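About Skedau

Skedau is a small talk radio and podcast company. We make two shows, we make them live, and we have apologized for both.

It began when Nahom Gudeta and Deok-su Hwang lost an overnight slot on a local station and found that 900 people had noticed. Most of them wrote in. A fair number were pleased. The rest asked where the show had gone, and so the pair rented a room, bought 4 microphones and carried on as if they'd been invited.

The late show is still theirs. Tekle Endale runs the board and the delay button, and has the final say on what counts as a joke. Maximiliano Montecinos hosts the afternoon call-in, Plevevis, where listeners argue about television they claim not to watch. His longest caller held for most of an August broadcast and then forgot his point – we put him on anyway.

As of 20/10/2019 the archive holds 1,068 episodes. Please don't start at the beginning.

We sell our own ads, and Dirceu Guimarães answers the complaints, in order, politely, usually by lunch.

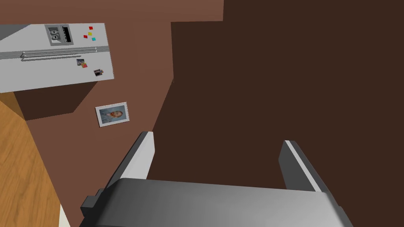
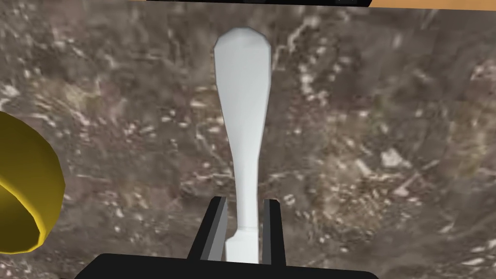
Can I get on the air?
Call during the afternoon show and wait. Tekle picks up, asks what you want to say, and puts you through if you can say it twice.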